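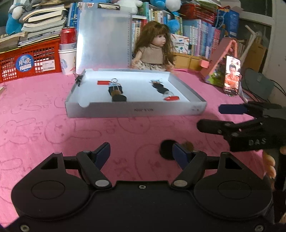

Wekesa Urio
I still think two grippers on one small box is asking for trouble. Our club tried it for the Stavitden challenge and spent most of the night untangling whose fingers went where. One person, one gripper, then compare notes!

danzer_kid
Yeah but the task sheet lets you work in pairs, and keychains are fiddly. With one gripper I kept shoving the box across the cloth every time I went for a ring. My partner comes in from the right and I stay near the front, and we call out "mine" before we move (sounds dumb, works great).

Wekesa Urio
OK, calling it out is smart. What do you grab though, ring or tuft?

danzer_kid
Ring if it's standing up at all. The fuzzy bit squishes and then the whole charm swings around.

urketti_fan
Opposite for me, I go for the body every time. Rings are shiny and skinny and I lose them between the pads. We logged 39 tries for our class project and the ring grabs were the worst ones by far. Also please tell me you're not keeping the lid that close, I'd be knocking it nonstop.

danzer_kid
The lid stays, it's part of the task lol. You're supposed to work around it.

urketti_fan
Where does it say that? My copy of the Atport sheet just says "open container."

Wekesa Urio
Page 5, under setup. It's easy to miss. I don't love the rule either, but if you take the lid away your runs won't match anybody else's.

urketti_fan
Ugh, found it. Guess I'm redoing mine before November. Still not touching the rings.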